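Junard Parts Returns, Lasby site

Floor trainer, robot packing cells (two openings, day shift)

We're looking for two people who know what it's like to stand at a packing bench all day and who would enjoy helping other people get used to doing it differently. Since spring we've been moving the small-parts benches at Lasby over to robot cells, one bench at a time, and the work has changed more than most of us expected. The lifting and sorting is going to the arms. What comes to the people is the setting up, the checking, the odd rescue of a stuck part, and a fair amount of practice on the simulator before anyone touches the real thing.

That last bit is where you come in. Every packer moving to a cell spends their first 90 hours with a trainer, partly at the screen and partly on the floor. You'd sit beside them, show them how to line up the fingers on a part, and let them make their mistakes where it costs nothing. Some of our folks have packed by hand for twenty years and are nervous about this – please be the sort of person who takes that seriously and has time for a second cup of coffee.

You don't need a degree, and you don't need to have worked with robots. Jussara Araújo, who will be your lead, came to us from the returns desk and learned the Tindeck software on the job. We do ask for a year or more in a warehouse, shop or plant, comfort with a computer, and patience. Spanish or Portuguese would be a great help.

The packers who move to the cells keep their grade and their hours, and that was agreed in writing before the first arm was bolted down. Trainers get an extra $355 a month on top of the packer rate, plus the usual health plan and paid breaks. The building has almost 520 people in it, so you won't be lonely, and the canteen is better than it looks from outside!

To apply, send a page about yourself to Elvia Ventura in the Lasby office by 14 June 2026. A plain letter is fine. She'll invite people in for a morning in July, with a walk around the benches and a turn at the simulator if you'd like one. 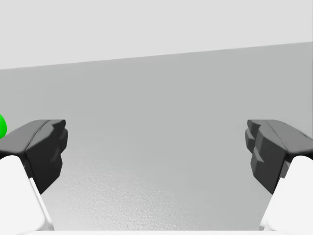 Simulator view, gripper open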